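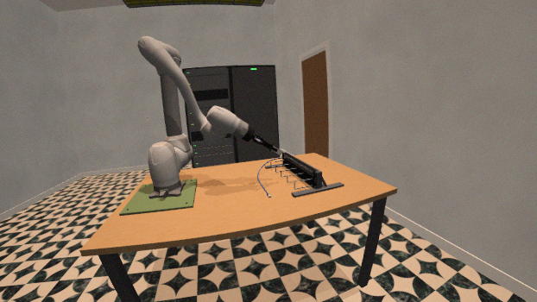
Simulated cable-racking cell with the cable at the gripper tip, connector end on the table.

The Lillby peg fault is a recurring failure in simulated cable-racking work, in which a robot arm lets go of a cable before the cable is seated on its peg. It takes its name from Lillby, the cable-handling task set in which it was first logged. The set is maintained by Rendico and is used to test control software before it is moved to a physical cell. The fault is classed as a handling failure, although one form of it, described below, is treated as a safety matter.

Task and equipment

The cell is a computer model of a small equipment room. An articulated arm is bolted to a square green plate at one end of a wooden table, and a black rack with a row of short pegs stands at the other. The arm must bring a thin flexible cable to the rack, lay it over a peg, open the gripper and withdraw. A run is scored as passed if the cable stays on the peg for 500 simulation steps after release.

The cable is modelled as a chain of short rigid links joined by soft springs. The connector is a separate and heavier body fixed to the last link, and its weight pulls on the cable during the lift.

Description of the fault

In a typical case the arm reaches the rack on the correct path and the gripper opens at the planned moment, but the cable is a few millimetres short of the peg. It then drops to the table beside the rack. The controller receives no signal that this has happened. It reports the step as complete and goes on to the next peg.

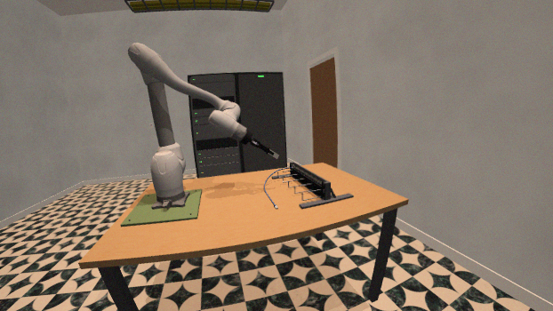

Causes

Two causes are recognised. The first is slip in the grasp. When the connector drags on the table, the cable creeps between the fingers and the held point is no longer where the controller expects it to be. The second is an error in the contact margin, the distance at which the simulator begins to treat two bodies as touching. If the margin is set too wide, the cable is reported as touching the peg while there is still a gap.

In a review of 607 failed runs, 335 were put down to slip and 260 to the contact margin. The remainder could not be assigned to either. The review also found that the fault was more frequent at the far end of the rack, where the arm is more extended and small errors at the joints

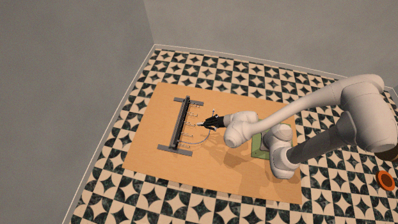 produce larger errors at the fingertips. Changing the end tool did not remove the fault, though the share of slip cases varied with the shape of the fingertips.

Safety aspects

A dropped cable is harmless in simulation. The concern is with what follows. In the form known as a blind return, the arm comes back for the next cable with the first one lying across its path. In a physical cell the fingers could hook the loose length and pull on the rack or on equipment connected to it. Somogyi, the integrator that first used the task set on real hardware, bars any controller showing a blind return from unattended operation.

Remedies

The usual remedy is a check before release. The arm makes a short downward pull and the gripper opens only if the resistance matches that of a supported cable. A second check is made after release, with the closed fingers held clear of the pegs while the position of the cable is read. Both were added in the Josdale revision of the task set, which also narrowed the default contact margin. The checks lengthen each cycle, and some users switch off the second one during early training.
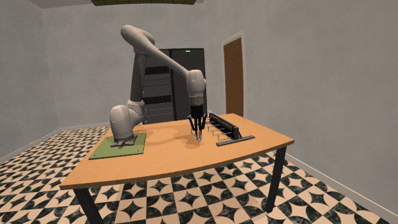
Gripper held beside the peg rack, fingers close together and pointing down.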